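Khondokar Overhaul 8: winter start is finally playable
Mods and Saves > Nallora > Released mods

grolano_baker
Version 8 is up! I've been at this since last January and I still can't believe the winter start works from the first night to the spring thaw without a single console command.
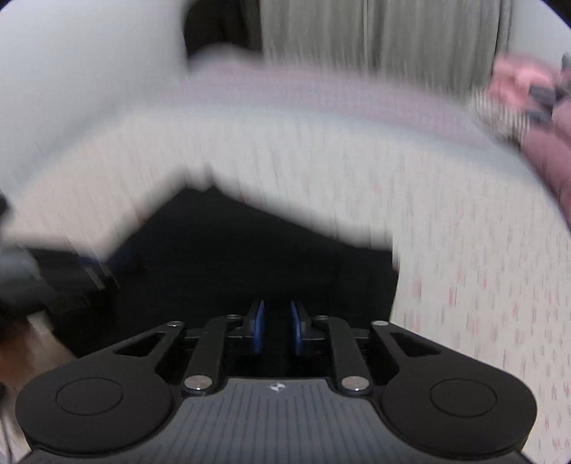

The big change is the ferry. In the base game you step on at Olo and you're in Khondokar a loading screen later, whatever the weather. Now the river freezes, the ferryman goes home, and you either walk the ice road or wait it out at the inn (which has beds you can rent now, and a cook who remembers if you skipped out on the bill).

Other stuff:
Wolves no longer level with you. A wolf is a wolf.
Firewood weighs 15 instead of 2. Sorry.
The lamp oil merchant restocks at dusk.
Quest "The Long Debt" can be finished without killing the miller. Talk to his sister first, before you pick up the ledger.

Install on a new save please. If you load an old one, the ferry flag is already set and the ferryman stands on the dock forever.

tallowfoot
Downloading right now. The ice road!! I've wanted that since the first time I saw the river on the map.

Balakrishnan Venkataraman
Love nearly all of this, but 15 for firewood is too much. My starting character carries 220. By the time I've got a bedroll, a pot and a week of food I can take maybe three logs, and you need four for a night outside.

grolano_baker
You need four if you sleep in the open. Two if you find a wall to sleep against, and there are walls all along the ice road if you look on the north bank. I put them there for this!

Balakrishnan Venkataraman
OK, I didn't know about the walls. I still think 10 would be kinder. Walking back to Olo for wood isn't hard, it's just long.

Etenesh Ejigu
I'm with grolano on this one. I did the crossing last night with the old weight and then with the new one, and the second time I was really planning it, chopping at the edge of the woods, leaving my spare armor in the inn chest. It felt like a trip. Please don't drop it to 10.

mossgate
Could it be a setting? Then everybody's happy.

grolano_baker
It could, yes. I'll look at the menu file this weekend, though the menu file and I are not friends.

tallowfoot
Back with a bug. I got to Khondokar and the gate guard asked me for 2,781 coins. I have 40.

Etenesh Ejigu
Did you pick up the ledger?

tallowfoot
...yes

Etenesh Ejigu
He's reading the miller's debt as yours. Same thing happened to me in version 7. Drop the ledger outside the gate, talk to him, go in, then come back out for it.

grolano_baker
Ugh, I thought I'd fixed that one. Thank you both, it's going on the list for 8.1. Tallowfoot, do you still have the save from before the gate? I'd love a copy.

tallowfoot
Sending it over. Dropping the ledger worked, by the way, I'm in! The market looks great with snow on the awnings.

Balakrishnan Venkataraman
Found the walls. The third one has a fox in it. I take back about half of what I said, and I'd still like the setting.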